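The rulebook at Wolledum is 7 pages long, and Pongsak Jaidee would like it to be shorter. He wrote most of it. "I'm the problem," he says, scrolling past a paragraph on sleeve length. "I get nervous and I add a rule."

Jaidee looks after handling practice for the hand-held gripper work, where people do small household jobs with the tools so that robots can later learn from the recordings. The first edition was called Onsri, after a soup place near his old apartment. The current one is Fledetti, and he won't say where that came from.

Most of it concerns behavior that would pass without comment in a kitchen. Don't chase an object you've dropped. Don't close the second gripper on something until the first one has it. Keep your free fingers out of the jaws, however helpful they're feeling.

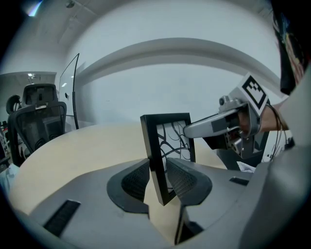
"People think the hard rule is going to be about safety," he says. "Safety they get. Tell someone a thing pinches and they believe you. The hard rule is the one that says slow down at the handover. Everybody is proud of their hands."

Fledetti caps a single take at 20 seconds and a sitting at 100 takes, after which the operator has to get up and do something else. Jaidee tried dropping the second limit in October. He read the notes from the end of those sittings and put it back before lunch.

Does anyone follow all of it? He laughs for longer than the question deserves. An internal check called Rodeo went through 486 takes looking for departures from the written practice. He'd rather not give me the score. "We learned that page four was being treated as literature."

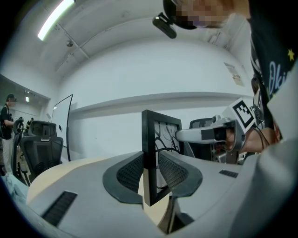

His favorite rule is also the least popular: a spoiled take stays in the log, labeled as spoiled, with a plain sentence saying what went wrong. No deleting, no blaming the table. Early on, the sentences were works of art. One operator wrote "object declined." Jaidee now supplies a list of approved wordings, and that added half a page.

I ask whether an outside standard would make his life easier. He thinks it might, if it were written by people who had held one of these things for an afternoon. "You can tell from the wording," he says. "If it says 'the operator shall ensure,' that person was sitting down."

I point out that his own section two says exactly that. He finds the line, reads it twice, and opens the file for editing.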